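Zametari Floor Care — Frequently Asked Questions 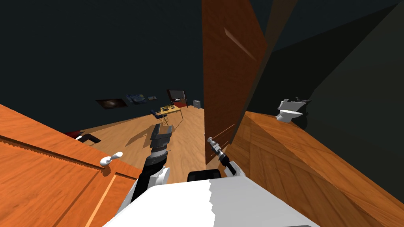 Which floors can I clean with Zametari soap? We made it for wood floors with an oil or wax finish. You can use it also on varnished wood, but then take half of the dose. Please be careful at an open doorway between a large room and a bathroom, where people often carry water on their feet from one side to the other. A wooden floor near such a place needs the soap more often than the rest of the house.

How much soap do I need?
Put 10 ml in a small bucket of warm water. One bottle of 300 ml is enough for many washes.

How long must I wait before I walk on the floor?
Wait two hours. With socks you can go a little earlier — but no shoes, please.

Can I mix it with vinegar?
No. Vinegar breaks the soap and leaves a gray film.

My floor has white spots after washing. What did I do wrong?
Probably the mop was too wet. Wring it well and wash again with clean water only.

Do you sell to cleaning companies?
Yes, in large cans of 2000 ml. Please write to Anisa Jugah at our Hidayat shop and tell her how many you want.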